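Grernetti Reports Results on Teaching Robots to Separate Nested Dishes

25 Jul 2023

The Grernetti Institute has released the findings of a study on how robots can learn household tasks from recordings made in ordinary homes. The work, carried out by the institute's manipulation group under Oi-ling Cheng, examined one narrow question: whether demonstrations recorded with hand-held grippers can teach a two-armed robot to take apart bowls and dishes that have been stacked or pushed together.

Nested tableware is a known difficulty in the field. Clear and frosted plastic gives depth sensors very little to work with, and the gap between two rims is often narrower than the tip of a gripper finger. Earlier systems at the institute handled single, solid-colored bowls well but tended to lift an entire stack when asked for the top piece.

For the new study, participants used a pair of hand-held grippers at their own tables, with one device in each hand. Each gripper has two fingers and records its own opening width and movement. No robot was present during collection. The recordings were later converted into motions for the institute's two-armed test platform, known as Oto, which carries fingers of the same shape.

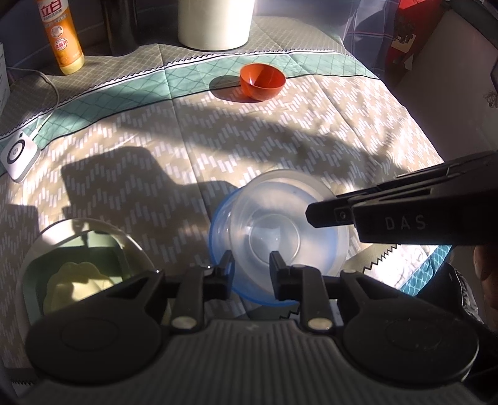 The group placed few conditions on the homes taking part. Participants were asked to keep their usual tablecloths and lighting, to leave other kitchen items where they were, and to use their own dishes. Direct sunlight was permitted. According to the report, an earlier round of recordings, made in December under even laboratory light, had produced a controller that performed poorly as soon as strong shadows fell across the work surface.

In all, 400 demonstrations from 8 homes were accepted for training. Recordings in which a gripper's position could not be recovered were removed before the count was made. Participants received a short written guide and one practice session, and were told to work at whatever speed they found comfortable.

Oto was then tested on tableware that did not appear in the training material. With a controller trained only on the laboratory recordings, the robot separated the top bowl from the one beneath it in 42 percent of attempts. With the home recordings, the figure was 58 percent. Both controllers were given the same starting positions and the same time limit, and an attempt counted as a success only if both bowls ended upright on the table.

"The gain comes mostly from the second hand," said Cheng, who led the study. "In the home recordings, people steady the lower bowl before they pull on the upper one, and they do it without being told. The laboratory operators had been given a fixed sequence, and that step was missing from it."

The report notes several limits. Most of the remaining failures involved thin plastic bowls that bent when gripped, so that the two pieces locked together more tightly. The grippers used for collection had no force sensing, and the controller could not tell a firm hold from one that was about to slip. Results for heavier ceramic dishes were not included because too few demonstrations were available.

The position-tracking software used to process the recordings was developed with Flekia, a supplier of measurement tools to the institute. Under the agreement between the two parties, the software will remain with Flekia, while the recordings and the trained controller belong to the institute. Names and voices have been removed from all material kept on file.

A second phase of the study has been approved and will add lids, trays and scalloped dishes to the set of objects. The group also plans to fit force sensors to one pair of grippers and compare the results with those of the present design. Homes that took part in the first phase may apply to continue.

The full report is available on request from the institute's publications office.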